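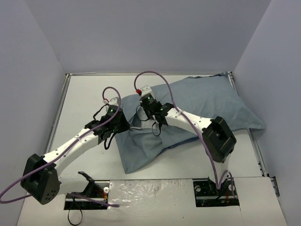 Hallo Ehsan, hallo Liste,

danke für die lange Mail! Ich zitiere mal nur das Stück, um das es mir geht:

> Ehsan Rostami schrieb:
> Ich bekomme die großen Tücher einfach nicht ordentlich gefaltet. Bei
> den Geschirrtüchern klappt alles, aber sobald es größer wird als der
> Tisch, rutscht mir eine Ecke über die Kante und zieht den Rest hinterher.
> Faltet ihr erst längs oder erst quer? Und legt ihr vorher alles glatt?
> Mein Stapel sieht aus wie ein Komposthaufen.

Kenne ich, kenne ich! Ich habe so ein graublaues Riesending von Flernard, 126 breit, und mein Klapptisch ist gerade mal 73 tief. Da hängt immer irgendwo ein Zipfel runter, und früher habe ich jedes Mal das ganze Tuch wieder hochgezerrt und von vorn angefangen.

Inzwischen mache ich es so: erst nur die eine Hälfte glattstreichen, die andere darf ruhig knautschig daliegen. Dann zwei Ecken suchen (das dauert bei mir am längsten, ich erwische ständig die Mitte vom Saum und wundere mich) und aufeinanderlegen. Erst danach ziehe ich den Rest nach. Immer längs zuerst, dann ist der Streifen schmal genug für den Tisch, und quer geht dann fast von allein. Falten, die von der Ecke weglaufen, streiche ich mit der flachen Hand nach außen, nie zur Mitte, sonst hat man da einen Wulst.

Osaze schwört ja aufs Rollen, das hatte er im Juli hier geschrieben. Habe ich probiert, passt bei mir nicht ins Regal, die Fächer sind nur 40 hoch und die Rollen kullern mir entgegen :-)

Eine Frage noch von mir: Hat jemand die Tücher von Rutstead schon mal heiß gewaschen? Werden die kleiner? Das wäre mir nämlich ganz recht.

Liebe Grüße in die Runde
Adeleke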